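An afternoon at the Warngate open day

Khanyisile Botha had been on her feet since seven when I finally got her to sit down, on an upturned crate behind the coffee table, with a paper cup of tea she kept forgetting to drink. The doors at Warngate had opened at ten on 3/31/19, and the line was already past the bicycle racks by then.

“I told everyone we would be lucky to get 200,” she said, laughing. “I had ordered cookies for 200. Those were gone before lunch.”

Botha looks after the robot arms at Warngate, a workshop on the edge of Godstead that builds and tests small handling systems for people who pack things: jars, bottles, tubs, lids, all the fiddly stuff that hands are so good at and machines, as she cheerfully admits, are still rather clumsy with. She came to it sideways. She trained as a dental technician (“very small objects, very cross customers”) and answered an ad for a temporary job that was supposed to last until January. That was six winters ago.

I asked her what she hoped people would take home from the day, and she thought about it for quite a while, long enough for two children to come by and ask whether the robot had a name.

“It doesn't, sorry, my loves,” she told them, and then to me: “I suppose I'd like them to see how slow it is. People come in expecting the thing from the movies. And then they stand there and watch an arm creep up on a jar for half a minute, and after a bit they start leaning in, and holding their breath, and when it gets there they clap! I've been doing this for years and I still want to clap.”

The number she is proudest of was chalked on a board by the door. The Tellance arm, the older of the two on show, had been through 1,114 practice picks in the weeks before the open day. By the time I left on Sunday somebody had rubbed out the last digit and made it 1,118.

“Four in front of a crowd,” said Botha. “That's not many, I know. But I stop and talk between every one, and there are always questions, and I won't hurry the questions.”

The questions, from what I heard, were very good. A retired baker wanted to know what happens when a lid is greasy. A girl in a raincoat asked if the arm got bored. Someone from Pavlović, the bottling firm across the canal, spent a long time asking about cable wear and wrote the answers down on the back of the program.

What the arm works from

The part of the tour I liked best was the screen beside the bench, where visitors could look at the pictures the system has to work from. They are humbler than you might imagine. A lot of plain surface, pale on one side and teal on the other, and the black rim of something round down in the corner.

“You and I glance at that and guess the rest,” Botha said. “We're terribly good at guessing. The arm has to be taught every bit of it, and I find that makes you kinder toward it.”

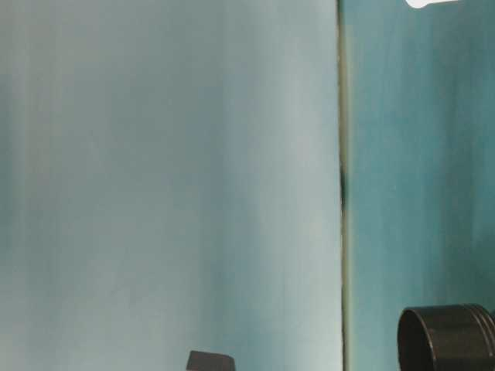 Coming back next year

There will be another open day, she thinks, though she would like a bigger room and a proper place to hang coats. She has 128 comment cards to read through first, and she plans to do it at home, with her shoes off. One she had already pulled out of the pile and tucked into her shirt pocket. It said, in very large letters, “MORE JARS PLEASE.”

“So that's the plan,” she said, and went off to find out who had the key to the storeroom.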